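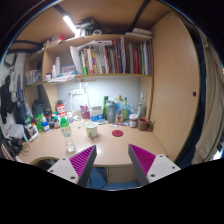

Why does a cold drink get wet on the outside?

Pour yourself a glass of really cold water, put it down and go off to do something else for a bit. When you come back, the outside of the glass will probably be covered in tiny drops, and there may be a puddle round the bottom too. So has your glass sprung a leak?

I used to think so! When I was little I was sure water could squeeze through glass if it tried hard enough. It can't. Those drops were never in your glass in the first place. They came out of the air.

Water you can't see

There is water in the air all around you, even indoors, even on a sunny day. It's a gas called water vapour, and it's completely invisible. It gets there from puddles, seas, wet washing, plants and boiling kettles, and from you as well, every time you breathe out.

The tiny bits that water is made of are called molecules. In warm air they whizz about very fast and mostly bounce off each other. When they bump into something cold they slow down, and slow molecules stick together. Lots and lots of them stuck together make a drop you can see. Turning from a gas into a liquid like this is called condensation (say it con-den-SAY-shun).

Where else can you spot it?

Once you start looking, it's everywhere. The bathroom mirror goes foggy after a hot bath. Windows get misty on chilly mornings. If you wear glasses, you'll know what happens when you walk into a warm kitchen from the cold!

Even clouds are made this way. Warm air rises, cools down high in the sky, and the water vapour in it turns into millions of tiny droplets. From my window in Cundcombe I can see the mist sitting in the valley before breakfast, and that's really a cloud that has formed near the ground.

Try it yourself

You will need two glasses the same size, some ice, some water, a drop of food colouring and a tray.

Fill one glass with water from the cold tap and leave it on the tray for an hour or so, until it's no colder than the room. Fill the other with water and ice and stir in the food colouring. Dry the outsides of both glasses with a tea towel, then wait 21 minutes (or as long as you can bear).

Now wipe a finger down each glass. The icy one should feel wet, and the other one should be dry. Look at the drops on your finger as well. Are they coloured? If the water had leaked out from inside, they would be!

If you don't get any drops, the air in your room may be very dry. Try again in a steamy kitchen, or on a sticky day in August, which is when mine works best. I once got enough drips to soak right through a comic I hadn't finished reading.

Words to remember

Water vapour: water that has turned into an invisible gas.

Condensation: when a gas cools down and turns into a liquid.

Evaporation: the opposite, when a liquid turns into a gas. It's what happens to a puddle when it dries up.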